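3.2 Stimulus material

Surface preference was assessed for tabletops in shared kitchens at two sites, Wunwood and Givton. Respondents rated each surface on a scale from one to eight for warmth, perceived cleanliness and visual noise. Grain contrast was varied while hue was held within a narrow band of light tones (Figure 4a). Ratings given in under 20 seconds were discarded.
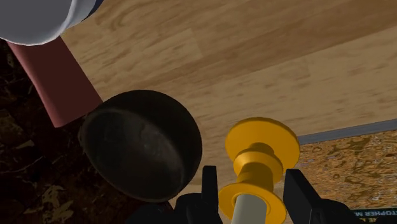
Figure 4. (a) Light wood surface with streaked grain and faint knots.

3.3 Background condition

Earlier work on the Rustitz panel treated the wall behind a table as neutral. We found this assumption hard to defend. A dark wall raises the apparent lightness of the tabletop, and veining in the wall competes with the grain for attention. Wall tone was therefore entered as a separate factor, with the Schouten contrast index as covariate. Of the 70 respondents, eight did not complete the second block and were left out of the paired comparison.

(b) Light wooden table against a dark marbled wall.

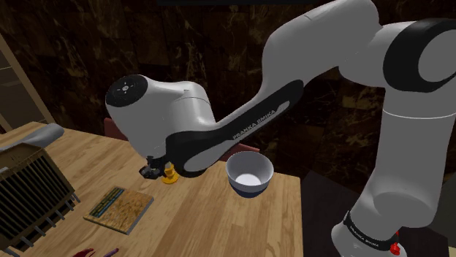 3.4 Analysis

Ratings were centered by respondent before fitting. Site was retained as a random effect in all models, and the interaction of grain contrast with wall tone was tested last.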